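Countertop (kitchen)

A countertop is the flat working surface in a kitchen, usually sitting on top of the base cabinets. You'll also hear counter, benchtop or worktop, depending on who raised you. I keep this page as part of my little home encyclopedia, so expect facts with some of my own opinions mixed in.

History

For a long time most kitchens had no counter at all, just a big table in the middle of the room and maybe a dresser against the wall. Built-in counters spread in the twentieth century, when cabinets started to come in matching sizes and people wanted one long surface over the top of them. My grandmother's house in Hillby still had the table, and I learned to roll dough on it – badly!

Materials

Wood is the old standby. It's kind to dropped cups and can be sanded when it gets ugly, but it needs oil and it hates standing water. Laminate is cheap and light, and it comes in every pattern you can think of. Granite is very hard and usually gets sealed. Marble is softer and reacts with acids, so lemon juice or vinegar will leave a dull spot (ask me how I know). Quartz counters are made from crushed stone held together with resin, and they don't like a hot pan.

Marble patterns

The look of marble is much more common than marble itself. Printed laminate, tile and quartz all copy the veins, and most people think of white with gray. I like the dark browns better. They're warmer, and they hide coffee.

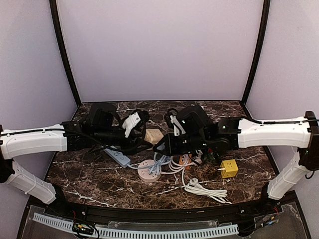
Height and depth

Counters in American kitchens are normally 36 inches high and 25 inches deep. That suits plenty of people and annoys the rest. My friend Omolara Ojo is tall and had hers raised 2 inches, and now I need a step to knead bread at her place.

Care

Warm water, a soft cloth and a drop of dish soap will handle nearly everything. Skip the scouring powder on anything shiny. Oil a wooden top when it starts to look dry – I do mine in December, before the baking gets going. Use a board for cutting, even on granite, which will blunt a good knife in no time.

See also

Backsplash
Butcher block
Kitchen island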